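Fellbridge Community Garden – notes from the February general meeting

Hi all, I got roped into doing the minutes again, so you're getting them in my words. If I've put something down wrong, sing out and I'll fix it before the next one.

We kicked off at 7.10 in the hall kitchen, as the main room had been double-booked with the ukulele group. There were 14 of us, which was a squeeze, and a very nice squeeze once the lemon slice came out. Setsuko Yoshida was in the chair. Last meeting's minutes were passed with one change (it was the Bassey Street gate that sticks, I'd written the creek gate, sorry!).

Water

Most of the night went on this. The bill came in at $799 for the quarter and there was a bit of a groan. Setsuko thinks the drip line behind the tomato beds has been leaking since before Christmas, and I'm inclined to believe her, because my end plot has been growing the lushest weeds you ever saw. We agreed to dig up that stretch and replace the joiners first, then look at the next reading before anyone starts talking about putting up plot fees. Two people wanted fees raised now and asked for that to be written down, so there you go, written down.

We also talked about hand watering in the hot spells. The rule is still before nine in the morning or after six at night. Please don't leave the hose running in your bed while you nick off for a coffee – I've done it myself, so I'm in no position to lecture, but it does add up.
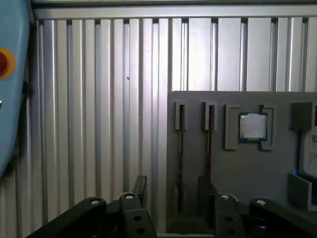 The other half of the water talk was the second tank. We've got $500 left over from the plant stall and the quote from Flernell came to more than that, even with the slimline one. There's a council grant that might cover the gap, and I've said I'll fill in the form. I'd love somebody to read over it, as my last grant application had the wrong suburb on it.

Compost

Bay three is full and bay one is ready to use, so help yourselves, but leave some for the school plots please. There was a long back and forth about citrus peel. Half of us put it in and half of us reckon the worms hate it. We didn't settle it. What we did settle is no more meat scraps and no more of those "compostable" coffee cups, which were still perfectly good coffee cups when I dug them out last weekend.

Garlic order

Setsuko is putting the order in with Vevstead again, same purple variety as last year. She needs your numbers on the sheet in the shed. We ordered 70 bulbs last time and ran short, and I got one single head, which I'm still a little sore about! Pay her in cash or by transfer with your plot number on it.

Working bee

Sunday, eight till noon. Jobs are the drip line, weeding the paths along the Bassey Street side, and getting the old bird netting down off the plum. Bring gloves and a hat, and a fork if you've got one. Sausages provided, plus the veggie ones, and I'll do a big tub of coleslaw.

Other bits

The sticking gate will get planed if anyone has a plane. No takers on the night.

There's a waiting list for plots again, so if you know you're not going to use yours over winter, have a quiet word with Setsuko and she can lend it out until spring.

Someone left a blue lunch box and one gardening clog under the bench. They're on the shelf in the shed.

We wrapped up at 8.40. Next meeting is same time next month, in the big room if the ukuleles will let us have it.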